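Subject: Re: [norodwood-robotics] open day at Jurix, who went?

Sorry for slow reply, been buried. Answers in between.

Zodwa Nkuna wrote:
> Hi all, I missed the Jurix open day in the end (car trouble, long
> story). Did anybody from the list make it? Mostly want to know:
>
> 1. Is it worth taking the evening group when they run it again in
> August?
> 2. Did they let people try the handheld grippers or was it look but
> don't touch?
> 3. Any sign of the Dabbas arm they were talking about last year?
>
> Also if someone could find out what they charge for a private visit
> I'd be grateful. Findness quoted us 2,000 and that is not happening.
>
> Zodwa

1. Yes, I'd take them. Two hours is plenty. The first half hour is slides and you can skip most of it, history of the company, a map, etc. After that you go down to the floor in groups of 8 and it gets good. Ask for the later group if you get a choice, the early one got rushed because the talk before ran over.

2. Try them, yes! Best part of the day. You wear one on each hand with a strap around the back, and you do the job yourself while it records what your fingers are doing. Cables coming off both, so you have to think a bit about where your arms go. I got tangled on my first try. They had stations with a table each and a simple thing to handle at each one. Plastic storage box with a handle and latches was the one I got. Sounds dull. It is not dull. Latches are hard!! You feel how much your own fingertips normally do for you, and then you have none of that and you're poking at a clip with a bit of metal. The guy next to me had it open first go and was very pleased with himself.

Tip for the group: short sleeves or something tight at the wrist. Loose cuffs get in under the strap. And flat shoes, there's cable on the floor and rails you have to step over.

The staff person running our station was good, very patient, answered everything. I asked how many runs they want of one task before it's any use for training and she said they aim for 200 per object, then swap the object and go again. Also they throw out more than I expected. If you fumble and start over they'd rather have the whole thing again from the top.

3. No Dabbas arm. Asked twice. First person said it was upstairs, second said it hadn't shipped yet. So who knows. They did show a video of it folding a towel, sped up, didn't say by how much. I would not sell the trip to the evening group on the arm.

On price, didn't get a firm number. They said groups from a club or school can come free on the open days if you book ahead, and private visits are "case by case". Email the front desk, not the form on the website, the form goes nowhere acording to the woman at the door. I have her card somewhere, will dig it out and send you it off list.

Parking is bad btw. Come from the Norodwood side and use the lot behind the tire place.

One more thing, they want names in advance for the badges and they do check. Somebody in our group had brought a brother in law and he had to wait out in the lobby with the coffee. Coffee was ok.

Can do a lift for two people in August if that helps, let me know before teh list fills up. One picture at the bottom from the box station.
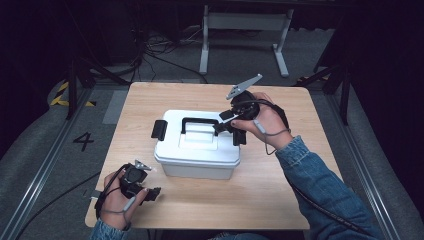 Box station at Jurix, table 4 side. Handheld grippers on both hands, right one up by the handle.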